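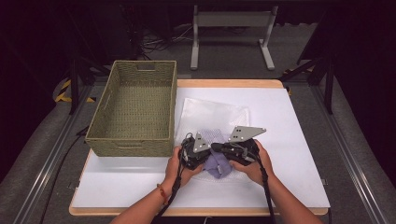 Kurnwood's lending shed is open again

I'll admit I had half given up on the lending shed. It shut in the autumn when the roof let go over the back shelves, and every time I walked past there was the same sheet of blue plastic flapping about and the same padlock on the door. So when Afia Abubakari rang me in April and told me to get down there before the good stuff went, I left my tea on the side and went (it was stone cold when I got back, and I drank it anyway).

It's open, it's dry, and it's much bigger than it was! They've knocked through into the old bike store, so there's now a second room with proper shelving and a light that works. If you've never used it, the idea is simple enough. You pay 5 pounds to join for the year, you borrow what you need, and you bring it back clean. I've had a carpet cleaner, a wallpaper steamer and a very long ladder out of there over the years, and the ladder alone would have cost me more to hire for one afternoon.

Afia says there are 113 things on the list at the moment, which is more than before the roof went, as people kept leaving stuff on her doorstep all winter. Tents, jam pans, a sewing machine, two sets of bunting, a sack barrow, and more cake tins than any town could need. There's a whole shelf for children's parties now, and I can see that one being stripped bare by the summer holidays.

The roof cost a bit over 2000 pounds in the end. Most of it came from the quiz nights at the Berus and a sponsored walk up to Jilard and back, which I did in the wrong shoes and am still cross about. Kwame Atinga did the joinery for the new shelves and charged them for the timber and nothing else. I tried to get a quote out of him and he told me the shelves were level and I could print that. I put a pencil on one of them and it stayed where it was, so there you go.

Opening hours are a bit different from last time, so do check before you trundle down with a trolley. It's mornings from ten until noon, and there's now an early evening slot too, until 7, which will be a relief to anyone with a job. Returns can be left in the porch if the door's locked, but please not the electrical things, as the porch still drips.

There's a new booking book as well. The old system was a biscuit tin full of cards, and I was rather fond of it, but I once waited three weeks for a hedge trimmer that was sitting on the shelf the whole time with somebody else's card tucked under it. Now you write your name against the thing and the date you want it, and Ebenezer Bonsu rings you if there's a clash. He rang me within an hour of my first visit – I'd put myself down for the pressure washer on the same morning as half of Nutsugah Road.

One grumble, and I did say this to Afia's face. The path round the side is still a mess. The builders left it churned up, and with a pushchair or a stick you'd struggle. She tells me there's gravel coming and that the people who own the yard next door have agreed to let everyone cut through their gate in the meantime. The gate's the green one and it sticks, so give it a shove.

They're also after a few particular bits, if you're having a clear-out. A decent pasting table is top of the list, then camping stoves, then anything for sharpening garden tools. What they don't want is more cake tins, or televisions, or the exercise bike that someone has now tried to donate twice. Have a word with Ebenezer before you carry anything heavy down the hill.

I came away with a fruit press, although I've no fruit to put in it until September. I've been told very firmly that the loan is for a fortnight.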